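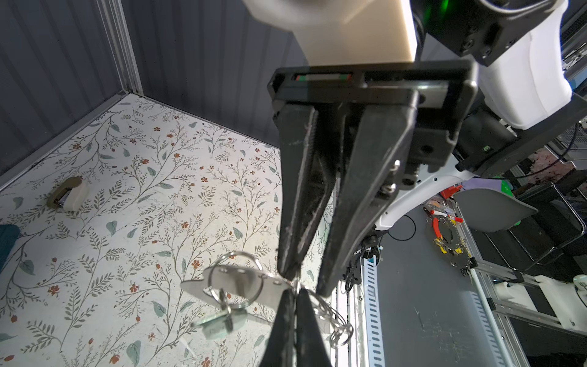
*The bundle before sorting: metal plate, split ring, key with a pale green tag, loose chain.*

## Sorting out a tangled keychain

A key bundle that has picked up bits of chain and spare rings over the years catches on pocket linings and is slow to use at the door. You can sort one out in a few minutes. Work over a cloth or a tray with a lip, so small rings don't roll away.

**You will need**

- a thin, blunt tool for opening rings (a butter knife tip works)
- a small dish
- a soft pencil

**Steps**

1. Lay the bundle down and find the largest split ring. Everything gets rebuilt on this one.
2. Leave the chain alone at first. Take the keys off before you try to untangle anything.
3. To open the ring, slide the blunt tip between the coils near the cut end and turn it slightly. Feed the key into the gap and push it along until it comes free.
4. Now do the chain. Hold one end up and let the rest hang. Shake it gently – pulling only tightens the knots. If a small ring is caught in a link, back it out the way it went in.
5. Put the loose rings in the dish. Keep 2 and throw out any that no longer close flat.
6. If a key is stiff to slide on, rub pencil along the ring.
7. Rebuild in this order: plate first, then keys, then chain. A flat plate with holes can also carry a second small ring, if the hole is wide enough for it.

**Tags**

Put a tag only on keys you mix up. Don't write an address on one. I use plain numbers and keep the list at home, so my shed key is 21 and the bike lock is 55.

**If the ring stays open**

A split ring that has been forced too wide won't spring back. Squeezing it with pliers holds for a week or so – replace it instead.

Last updated 2026-02-02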